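Tie drive: where we've got to

Quick one this time, am writing with the sorting half done and tea going cold. Thank you to everyone who dropped ties off at the Verkby hall since March. Silk, polyester, knitted, three with soup on. We set out hoping for 2,000 and the tally on the door now reads 2,752, so we are well past it and very short of boxes.

Next job is rolling. Flat ties slide about and crease, hung ties tangle, so rolled it is, one tie per cell in the wooden trays. Pichit Rojanasak worked out the method and has been patient with the rest of us. Short version:

Lay the tie out flat, full length, pretty side down if the label is loose. Smooth it with your hand. Fold the narrow end over once, then roll from there towards the point. Snug but not tight — a tight roll leaves ridges in the lining. Tuck it in the tray with the loose point against the side of the cell so it can't spring open.

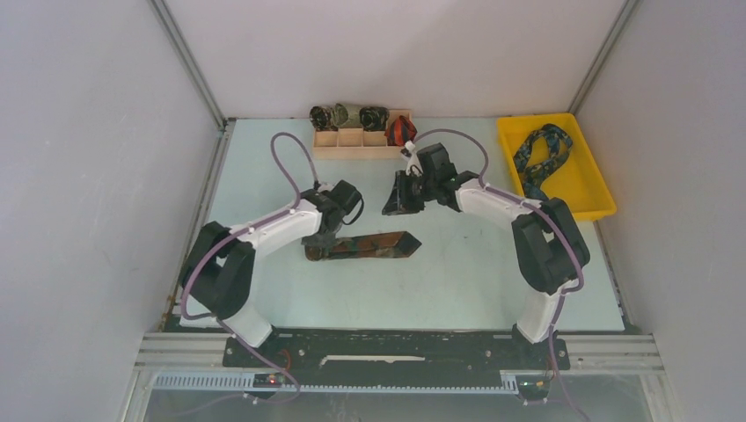 Camouflage tie in brown, rust and dark green, folded over at one end.

Patterned ones are going first. Skurkuvstead want them for the autumn stall and they asked for anything loud, camouflage, florals, cartoon animals, the lot. Plains and stripes come after and will go to Thepsuriya for the interview clothes rail. If you have school ties please hold on to them for now, we have 19 of the same one and no idea which school.

A few things that keep coming up. Bow ties go in the biscuit tin, not the trays. Stained ones to one side, don't try to sponge them, it makes a ring. Pins and clips OUT before rolling, I have the sore thumb to prove it. And anything you're not sure of, leave it loose and someone will look at it later, no need to aks first. 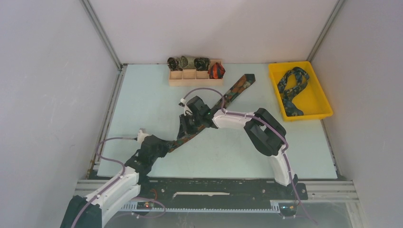
Three rolled and in the wooden tray, a red and dark one folded at the end, another loose in the yellow tray.

Still needed: shoeboxes with lids, tissue paper (used is fine if it's not torn), sticky labels. Plemel have let us have 25 flat-pack cartons which is very kind but they're too deep for the trays on their own, so we need something to go between the layers. Corrugated card would do. Old folders maybe?

Last drop-off is August 16, 2018, up to when the hall shuts. After that please keep your ties at home untill the next drive. Bags by the side door, not the front, the front one sticks.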